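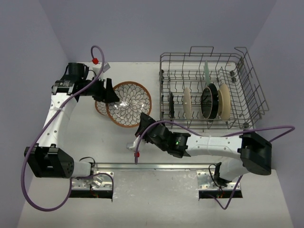

Lornudach双臂置盘法（简称Lornudach法，早期文献中也写作“错盘—交接—入架法”）是机器人操作研究中的一种模仿学习方法，用于让两条机械臂把平放、互相重叠的餐盘分开，再逐只竖直插入沥水架。该方法由Lornudach实验室提出，首份技术报告的日期为2021年1月24日，所用机械臂的驱动部件来自Motorine公司。报告称系统在70次连续试验中“基本解决”了叠盘入架问题。这一说法后来受到较多质疑，争议集中在成功的判定标准、人工复位的计入方式以及对照条件的选取上。

名称

“Lornudach法”一名并非提出者所用。原报告标题中只有“接触丰富条件下的双臂置盘”字样，同行在引用时以实验室名代称，沿用至今。中文文献里偶见“双臂洗碗法”的译名，容易误导：该方法不涉及清洗，也不涉及识别餐盘是否干净，全部实验均从盘子已放在台面上开始，到盘子立在架中为止。

背景

从台面上拿起一只平放的盘子，对平行夹爪来说比拿起杯子或盒子困难。盘沿离台面很近，手指插不进去；盘面光滑，从上方又没有可以捏住的部位。单臂系统常见的做法是把盘子推到桌边，让一部分悬空后再夹取，或者改用吸盘。前者需要桌边有空间，后者遇到盘面起伏或有残渣时漏气。

两只盘子叠在一起时，问题又多一层。夹住上面一只往往会带动下面一只，接触面之间的摩擦难以从图像中估计。盘面若有釉光，会产生反光斑点，深度相机在这些位置给出的读数不可靠；盘面花纹若有密集的深色线条，基于边缘的分割算法又容易把花纹当作盘沿。两只同款花盘错开一点相叠，下面那只只露出一弯月牙形的边，对视觉模块来说是很不利的情形。Lornudach的报告把这种情形列为主要研究对象，这一点即使是批评者也认为选题得当。

方法

该方法把任务分成三段，但三段由同一个策略网络输出，中间没有显式的状态切换。

第一段称为错盘。两条机械臂从台面近侧伸出，一只夹爪的指尖压在上层盘子的一侧边沿，另一只夹爪靠近对侧下沿。前者施加侧向力，使上层盘子相对下层滑动；后者在盘沿翘起的瞬间探入。报告认为两指的配合是整个方法的关键，单臂无法完成。

第二段称为交接。盘子被托起后，由靠近沥水架的一侧夹爪接管，另一侧松开。交接时盘子需要从接近水平转到接近竖直，报告没有规定转动由哪一侧完成，由策略自行决定。后续的复现者指出，策略在这里表现出两种截然不同的动作习惯，很可能来自不同操作员的示范，而网络在两者之间偶尔犹豫，导致盘子在空中停住。

第三段称为入架。盘子边缘须对准架上两排竖齿之间的空隙，再向下放。金属丝制成的架齿多呈波浪形，间距沿高度变化，盘子厚薄不同，能进入的深度也不同。策略没有架子的几何模型，只依赖相机图像。架中已有其他餐具时，空隙会被遮挡，也会变窄。

训练数据

训练采用遥操作示范，由操作员带动一对主臂，从臂跟随。报告没有给出示范的总数，只说明每种盘型的示范“足够多”，附录中的学习曲线也没有标出横轴单位。这是该报告最常被引述的缺陷之一。示范中失败的片段被剪除，剪除的比例同样没有公布。

观测包括固定相机和腕部相机的图像以及关节角度，没有力传感。报告解释说，力的信息可以从关节位置误差中间接得到。批评者认为这一解释只在传动间隙很小时成立，而报告没有给出Motorine驱动部件的间隙测量。线缆也受到过讨论：沿臂身走线、在肘部外侧留出弯环的做法在这类平台上很常见，线缆摆动时会给关节附加一点力矩，量虽不大，却与薄盘滑动所需的力不易区分。

实验平台

典型平台为一块白色台面，后方和左右两侧有浅色围板，两条机械臂的基座装在近侧，台面一侧为待处理的盘子，另一侧为沥水架。围板能挡住背景变化，稳定光照，也使系统从未见过杂乱的厨房环境。报告在引言中多次使用“家庭厨房”一词，实验部分却没有任何一次试验在厨房进行。

架中的初始餐具由实验人员摆放，种类混杂，有浅色盘、深色碗和半透明的盘子等。报告把这一点作为难度的证明。实际上，从公开的试验记录看，架子上总留有一段没有餐具的空位，策略绝大多数时候把盘子插在这一段里。混放的餐具究竟给系统造成了多少困难，无法从这些记录中判断。

结果及其争议

原报告的主要结果是一组70次的连续试验，成功率写作“很高”，正文图表中以柱形表示，没有数值标注。附录列出了其中14次的逐次记录，这14次均为成功。其余试验没有逐次记录，也没有说明这14次是怎样选出的。提出者后来在项目页面的补充说明中称，选取标准是“录像完整”，但没有解释其余录像为何不完整。

争议最大的是成功的判定。报告规定，盘子离开夹爪后在架中保持3秒不倒即为成功。按照这一标准，盘子斜靠在相邻餐具上、没有进入齿间的情形也算成功。盘子压在别的盘子上，拿取时会一起滑落，通常不会有人认为这是放好了。支持者回应说，斜靠在人工摆放中也很常见。这一回应有一定道理，但报告所附的评分说明没有区分两种情形，读者无从自行剔除。

人工复位是第二个争议点。试验中盘子若滑出机械臂可及的范围，实验人员会把它推回原处，试验继续，不另行计数。复位的次数没有记录。对一个以错开叠盘为主要卖点的方法而言，盘子滑走恰好是最应当计入的失败类型。

第三个争议点是对照。报告选取的对照是单臂版本的同一策略，后者从未成功分开叠盘。由于方法的第一段在定义上就需要两指配合，单臂版本的失败几乎是必然的，不能说明网络结构或训练方式有何优点。更有意义的对照应当是双臂的脚本程序，即由人工写定指尖位置和运动方向，报告没有提供。

Kollár复测

Kollár是一个以复现操作类论文为目的的测试项目，于次年2月公布了对该方法的复测。复测使用公开的网络权重和同型号的机械臂，共进行30次试验，每次均从两只同款花盘错开相叠开始，并采用较严的判定：盘子必须进入齿间，且不得与相邻餐具互相支撑；凡有人工复位即记为失败。

复测得到的成功比例明显低于原报告柱形图给人的印象。失败集中在第一段，常见的情形是两只盘子一同滑动，或指尖压在花纹深色线条处而没有压到真正的边沿。后一种情形似乎支持了花纹干扰视觉的猜测，但复测没有用素色盘作对比，因此只能算作线索。交接段的表现好于预期，复测报告承认这一段“值得进一步研究”。

Kollár复测本身也并非没有问题。30次试验的规模偏小，所用盘子与原报告的盘子在直径和釉面上都可能不同，相机的安装高度也只能按照片估计。提出者据此认为复测失败主要源于标定偏差。这一辩解若成立，则意味着该方法对相机位置相当敏感，与原报告中“对安装误差稳健”的表述难以并存。双方此后没有再进行联合测试。

脚本对照

在原报告缺少脚本对照的情况下，Kollár补做了一个简单的版本：左指向右推，右指在固定高度等待，盘沿碰到时夹紧。这个程序没有学习成分，换一种盘型就要重新设定高度。在单一盘型上，它的错盘表现与学习策略相近；换用较小的盘子后，它几乎完全失效，学习策略则还有部分成功。

这一结果常被双方各取一半引用。较为稳妥的读法是，学习策略在盘型变化时确有好处，好处的大小因试验次数太少而无法给出；在盘型固定的场合，没有证据表明学习是必要的。

应用

Fitano公司曾宣布将该方法用于餐饮后厨的收盘设备，并展出过样机。样机处理的是单层摆放的素色盘，没有叠盘，架子也换成了间距较宽的定制款。因此，样机能否算作Lornudach法的应用，取决于如何界定该方法；错盘一段既已省去，剩下的与一般的夹取和放置差别不大。Fitano没有公布处理速度和破损情况。截至本条目编写时，未见有独立来源证实该设备已投入日常使用。

评价

一般认为，Lornudach法的贡献在于提出了一个合适的问题：叠放、反光、带花纹的盘子，加上间隙不规则的金属丝架，把接触、遮挡和双臂协调放进了同一个任务，而所需器材并不昂贵。后来不少研究沿用了这一设置。

对方法本身的评价则保留得多。它的效果没有在不同照明、不同台面材质或台面有水的条件下检验过，台面摩擦的变化对错盘一段影响很大，原报告对此只有一句话。报告中“基本解决”的结论，在逐次记录全部公开之前，缺乏足够依据。部分综述仍以原报告的柱形图为据，把叠盘入架列为已完成的任务，引用时宜同时注明判定标准。

参见

模仿学习
双臂操作
遥操作
非抓取式操作
可重复性（机器人学）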